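The little black box on the white table
January 2023

I finally gave in and cleared off the big white table, and the one thing left over from the clearing-out was the black box.

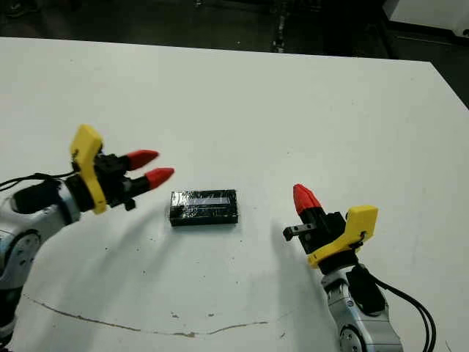 The box, back in the middle of the table.

It's small and shiny and a bit crinkly, as if somebody wrapped it up in a hurry, with a pale strip across the top that catches the light. I've moved it from drawer to shelf to drawer since we left the old place on Killidano, and I still haven't opened it! My friend Itzel Tapia thinks it's spare fuses. I think it's the adapter from the Prilness lamp (which I gave away, of course, without an adapter).

The rest of the clearing went better than I expected. I filled two bags with old mail, found the tape measure, and dug out a Bato gift card with 29 dollars on it that I'd been looking for since summer. The pens went in a mug - the dried-out ones went in the trash, and there were a lot of those.

What I like most is having a white surface with so much room on it again. I can spread out a whole sewing pattern and still have a corner for coffee. Next weekend I'm doing the hall closet, if I can get the door open. Send snacks.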